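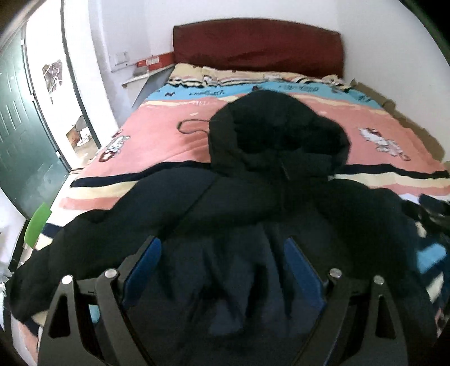
平铺在床上的黑色连帽外套

讲者备注:《Lundgate》战役设定中的城邦律法与誓约制度
主讲:Vasylyna Holovko
主持:Meenakshi Kushwaha
2018年12月18日,星期二

第1页 开场
各位来宾,各位同仁,下午好。感谢主办方安排本场报告。今天报告的内容为桌面角色扮演战役《Lundgate》第二版设定集中的律法部分,由Bondarchuk工作室设定组编写。种族、职业与法术规则已另有专场介绍,本场不再涉及。
(停顿,等后排就座。提醒听众讲义在入口处领取。)

第2页 城邦概况
Lundgate位于Fleltora河入海口,城内常住居民3000人,设一座议事厅、一处盐税关和5座城门。每座城门由一个誓约会负责守卫,守卫权每十年重新授予一次。第一版设定集对城门仅有一句描述,各地主持人自行补充,彼此出入较大。第二版对此作了统一规定。
(指地图。先指河口,再指北门。)

第3页 誓约的效力
在Lundgate,书面契约仅用于货物买卖。凡涉及人身、继承和守卫职责的事项,一律以口头誓约为准。立誓须有两名见证人在场,并在河水涨潮时进行。违誓者失去在议事厅发言的资格,其名字由书记官从城门石上凿去。
游戏规则方面,玩家角色立誓后获得一枚誓约标记,可在社交检定中使用。角色违誓时,标记立即作废,主持人应将相关后果记入战役日志。
(此处容易被问到:被迫立下的誓约是否有效。答复口径:有效,但可向议事厅申请解除,详见第5页。)

第4页 Nonusov家族
Nonusov家族世代担任书记官,保管全部誓约记录。该家族在剧情中保持中立,不得直接参与守卫权的争夺。设定组在测试阶段收到过不同意见,有主持人认为中立立场限制了剧情展开。经讨论,正文维持原规定,另在附录中增加一条可选规则,允许家族旁支成员担任冒险者的委托人。
家族档案库现存誓约2362条,其中有全文的仅占少数,多数只留下立誓人姓名和潮汐记号。主持人可据此设计调查类剧情。 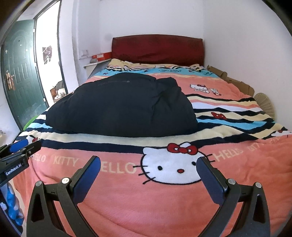 粉色Hello Kitty毯子

第5页 申诉与解除
誓约的解除由议事厅审理,程序如下:
一、申请人于冬季休航期内提出请求,并缴纳银币300枚;
二、书记官当众宣读原誓约,无全文者由见证人或其后代复述;
三、五门守卫各派一人表决,多数同意即告解除。
缴不起银币的申请人可以劳役代替,通常为清理盐渠。测试团中多次出现玩家集体服劳役的情形,设定组因此补写了盐渠的地图和遭遇表,列于第二版附录丙。
(时间若已过半小时,跳过遭遇表的举例,直接进入下一页。)

第6页 使用建议
新组建的团队宜从单一城门的事务入手,前三次聚会不必引入解除程序。已使用第一版的团队,可将原有剧情中的书面契约视为誓约的抄本,效力从属于口头誓约。两版规则冲突时,以第二版为准;团队内部已有约定的,从其约定。
誓约标记的数量,每名角色同时不得超过两枚。设定集初印本此处漏印“同时”二字,请已领取样书的同仁自行补正。

第7页 提问环节
请Meenakshi Kushwaha女士主持提问。每位提问者限一个问题。涉及第三版计划的提问,统一答复为:设定组目前没有可以公布的内容。关于其他城邦的律法,Bondarchuk工作室将在12月底前提供补充文稿,届时发送至各位登记的邮箱。
(结束前致谢翻译与场务人员。讲台上的样书须收回。)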